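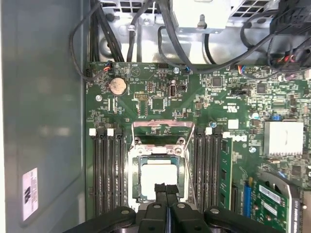
Harawira Robotics Club: your questions answered

What do you lot do all evening?

This term we're teaching a robot arm to work inside an old desktop computer. The job is to pick up a processor, take it over to the motherboard and set it down in its socket. I'm Isla Katene and I run the sessions with Bohdan Shevchuk, who is far more patient than I am (ask anyone who's left a cable in his way!).

Do I need to know how to code?

No! When we started in January, five of our members had never written a line. You'll pair up with someone who has, and you'll pick it up as you go.

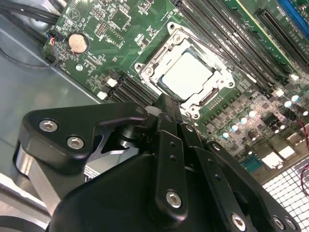 The first few weeks are mostly moving the arm by hand controls and saving positions, so you get a feel for how small a small movement needs to be. After that we start on scripts — short ones, with plenty of comments in them, please.

Why computers? Couldn't it stack blocks?

We did blocks last year and everybody got bored, me included. A processor has to go in the right way round and sit flat, and the space you've got to work in is tight. Darcy Rakena drew up our parts tray and 3D-printed it, and he's on version 11 now.
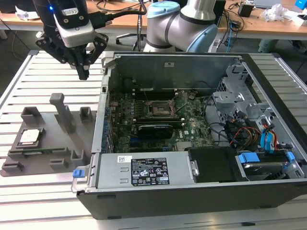

He'd like me to say he's open to suggestions, but please measure your part before you ask him for a new holder. Drawings go in the shared folder called Collow, with your name on them.

Can I bring my own PC to practise on?

Please don't! We've got enough old machines, and I'd hate to be the one explaining a bent pin to your mum.

Is there a competition?

Yes, the Pramoseo Challenge, on 24th February. We're entering 2 teams, and Rhys Treloar is looking after the sign-up sheet. You don't have to compete to be a member.

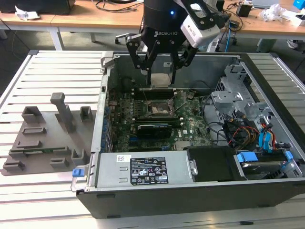

How do I join?

Come along to room 941 and say hello, or leave a note for Elaine Medeiros at the front office. Tie long hair back and wear proper shoes.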